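4.2 Artificial flowers in shared indoor spaces

The second part of the survey dealt with artificial plants and flowers. In the first part (Section 4.1) residents were asked only about living plants, and a number of them wrote in the margin that they kept artificial ones and did not know whether to include them. We therefore added a separate page to the questionnaire before it went out to the Porkstead sample in February.

A total of 400 questionnaires were returned from Porkstead. Of these households, 63 per cent had at least one artificial plant or flower on show in a room used by visitors. The figure was higher in flats than in houses, and higher again in flats with no window facing south. Age made less difference than we had expected. Income made almost none once the type of home was taken into account.

The replies to the open question ("Why did you choose it?") were sorted under the headings used by Brinkmann for household ornaments, with one change. The Brinkmann scheme has a single heading for gifts and inherited things. We split it, as artificial flowers were often given but hardly ever inherited. Where a reply fitted two headings it was counted under the one mentioned first. Two coders worked on the replies separately and then met to settle the cases on which they differed, most of which concerned the line between "looks nice" and "fills a gap".

The reason given most often was lack of light, followed by lack of time. Many people also mentioned a fixed colour: they wanted pink or white in the room all year, and living plants would give it to them for two or three weeks. Blossom came up often in these replies, usually fruit blossom on twigs. Figure 7 shows blossom of this type in pale pink and white.

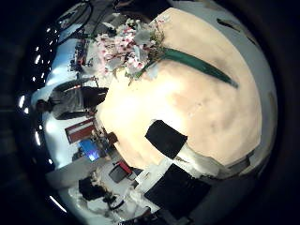

Figure 7. Artificial blossom with small pink buds and a long, narrow dark-green leaf. Source: authors' own material.

Respondents who kept blossom differed from the rest in one respect. They were more likely to move it. Just over half said they had changed its place in the past year, against 26 per cent of those who kept artificial green plants only. The green plants tended to stay where they were first put — on top of a cupboard, in a hallway, beside a television — and several people said they no longer noticed them. Blossom was taken out in early spring and put away again before summer, in much the same way as other seasonal decorations. One respondent kept hers in the box with the Christmas lights.

This has some bearing on how long such things are kept. Earlier work on household waste has tended to treat artificial plants as a single group with a single length of life. Our replies suggest that this is too simple. Items which are stored for part of the year gather less dust and fade less, and their owners reported keeping them longer. On the other hand they were more often crushed or bent in storage, and this was the main reason given for throwing them out.

To check the Porkstead results we compared them with the sales records made available to us by Ekeo for its shops in the same region. The records cover 2432 separate purchases of artificial plants and flowers. They do not tell us what happened to an item after it left the shop, and a purchase may contain several stems, so the two sets of data cannot be matched directly. They do agree on the season. Sales of blossom rose sharply from the end of January and fell away by Easter, while sales of green plants were nearly level through the year.

The smaller Gukska sample, described in Section 3, could not be used for this part of the study. The questionnaire there was sent out before the extra page was added, and the margin notes were too few to code. We did read them through. They mention dusting more than anything else, a subject on which the Porkstead form had no question, and we would include one in any later version.

Some caution is needed with the replies about age of items. People were asked to recall when they had bought or been given each piece, and the answers bunch at five and ten years. We have grouped them into wide bands for this reason and do not report averages. The bands are set out in Table 5, together with the type of home.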